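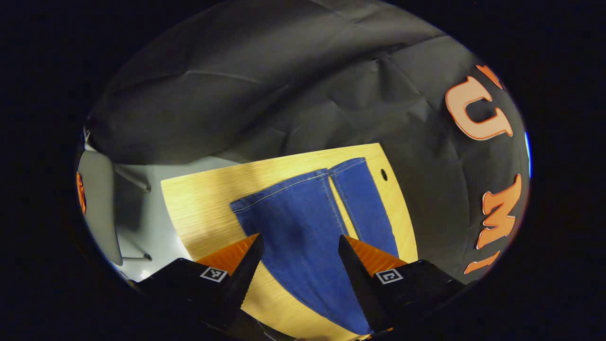 Keeping the orange pads honest: a morning with the gripper bench at Tenomthorpe

I got to Tenomthorpe on a Tuesday with a notebook, a bad coffee and a head full of questions about jeans. The technician who looks after the hand-held grippers there has been doing it long enough to have opinions on everything, and I'd come to hear them.

We started with the pads, and I think we'd have stayed on the pads until lunch if I'd let us. "People want to talk about the software," she told me. "I want to talk about the bit that touches the cloth." The pads are orange and wedge-shaped, one per finger, and she cleans them before every session with a damp lint-free cloth and then leaves them alone until they're dry. No solvent! She was very firm on that. Somebody once used a degreaser from the machine shop and the set went tacky within days.

Denim is the hard case, apparently. "Dye and lint, dye and lint," she said. "A T-shirt is kind to you. Jeans leave a blue film, and the grip starts to slide and you blame your own hands." So she keeps a log. A pad gets looked at under a lamp every 566 grasps and comes off at 3000, whether it looks tired or not. The longest one she ever ran made it to 3558 (she'd lost the log sheet over a weekend and found it in her coat), and she doesn't recommend it.

I asked how you know the fingers are set right in the first place, and this is where she got really animated. She closes them by hand, slowly, and watches the tips meet. If one lands ahead of the other she backs off the screws on that finger, nudges it, and snugs them down again a little at a time, going back and forth between them.

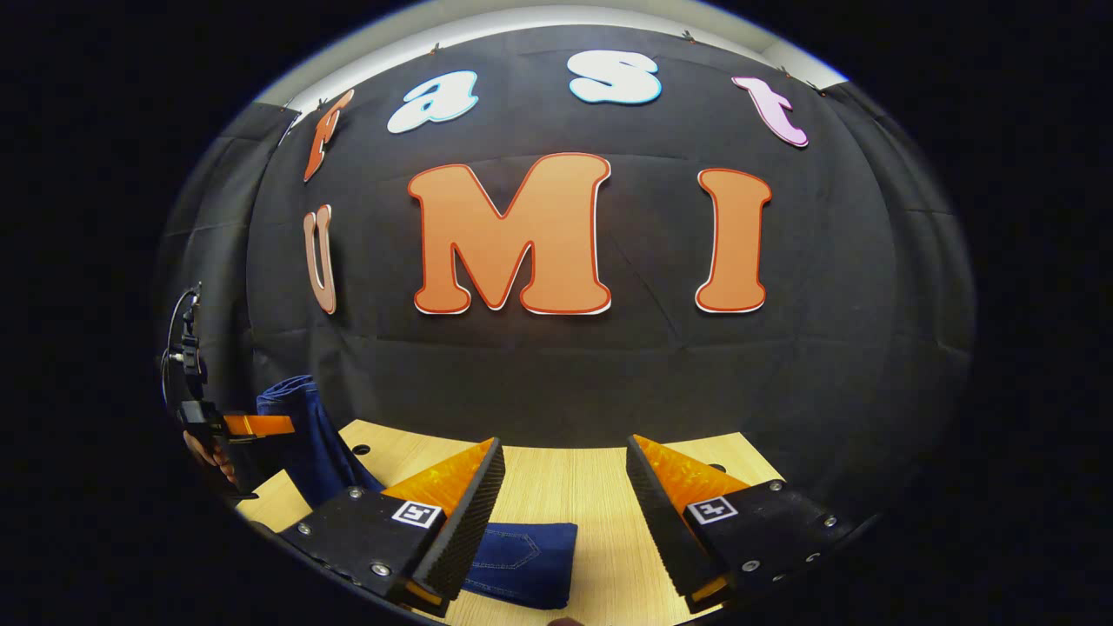

"Never do one screw up tight and then the next," she said. "The finger twists and you'll chase it all day." She gives it 10 full open-and-close strokes after that, then checks the screws again, and only then does she pick up a garment. Back pockets are her favorite test. If the tips can take hold of a pocket edge without skating over the stitching, she's happy.

Then there are the little black-and-white markers on the fingers. I'd figured they were the part you could ignore, and I was wrong. The tracking reads finger opening from them, so a scuffed corner or a bit of glare and the width readings get jumpy. She wipes them dry, never wet, and reprints them on matte stock from Paneo when they start to shine.

Spares come through Pascu, mostly on time. The gripper bodies were assembled over at Sornley back in April, and she still has a grudge about the thread locker they used. "Way too much of it. I had to warm every screw to get it out." She now uses a tiny dab, put on with a toothpick.

Before I left I asked what she'd tell someone setting up their first pair. She thought about it while she wound up a cable. "Buy more pads than you think," she said, "and write the date on the bag."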